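3.2 Cell layout and maintenance of the simulated rack station

Published accounts of rack-servicing cells tend to report a success rate and skip the upkeep. We are doubtful that such rates mean much without it, so this section covers how the Derkden cell was laid out in simulation and what had to be corrected before any trial was counted. Both arms are fixed to one table through square mounting plates, and the open-frame rack stands on a board between them and the back of the table. Everything is expressed relative to the board. Moving the rack alone, as the earlier Ehlers layout allowed, left the stored approach poses wrong in ways that were hard to spot.

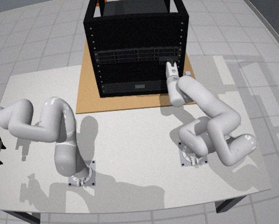 Figure 4. Rendered view of the cell, with the right arm's gripper directed at the port rows of the rack-mounted panel.

The right arm's base sits farther from the front edge of the table than the left arm's. We inherited this offset and kept it, though we have seen no convincing evidence that it improves reach. It does complicate checking, as a base pose error in one arm cannot be read off against the other.

Before each batch we ran a base check, a joint zero check and a fingertip contact check at the front of the rack. Of 57 logged faults, 17 were traced to the contact check having been skipped after a model edit. The remainder we attribute to mixed causes — and we would distrust a tidier breakdown.

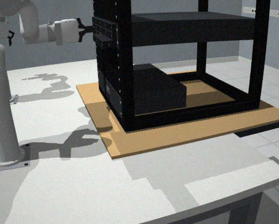

4 min read

Contact at the module front is the weakest part of the setup. The dark fingertips meet equally dark equipment, and from the side it is difficult to say where one ends and the other begins. Visual inspection of renders was therefore dropped as a pass criterion, and we relied on the contact log alone. The Clorard collision meshes were rebuilt for the finger linkages, which had been approximated by a single block. Whether any of this carries over to a physical cell is untested, and we make no claim that it does.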